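FOR IMMEDIATE RELEASE
30th May

Jesholm tenants' group questions "resolved" finding on Galanis arm fault

JESHOLM – The Jesholm Workshop Tenants' Association today asked Voretti to withdraw its claim that a grip fault in the Galanis bottle-handling arm has been "fully resolved."

Voretti told tenants in March that a software update had cured the fault, in which the gripper let go of bottles partway through a move. Its report cites 303 clean runs. The association's own reading of the logs found 372 attempts in the same period and 17 drops, none of which the report mentions.

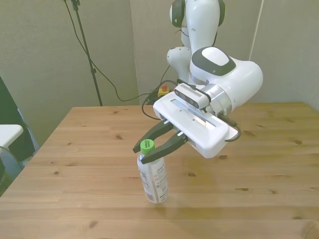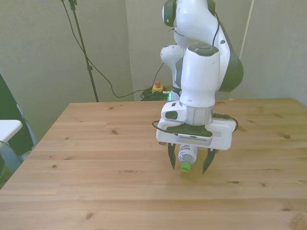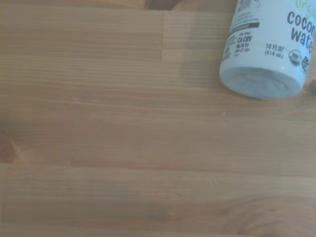

Bottle-handling work at Jesholm. First and second pictures: the arm's gripper at a plastic bottle. Third: a coconut water bottle on its side on the table.

"They counted the runs they liked," said Iida Peltonen, who chairs the association. "A dropped water bottle is a nuisance. The sales sheet says the same arm will handle glass, with people working next to it, and I would want to see the missing pages first."

Voretti has said the unlisted attempts were "setup activity." It has not said who decided that, or when. A request for the full record, sent by association secretary Arnaldo Salgado, has gone unanswered.

The association is asking for three things: the complete log, a repeat test of 900 runs watched by an outside engineer, and a written account of what the arm does when its grip fails – including whether it stops.

Until then, members have been advised not to share a bench with the arm while it is running.

Contact: Arnaldo Salgado, Jesholm Workshop Tenants' Association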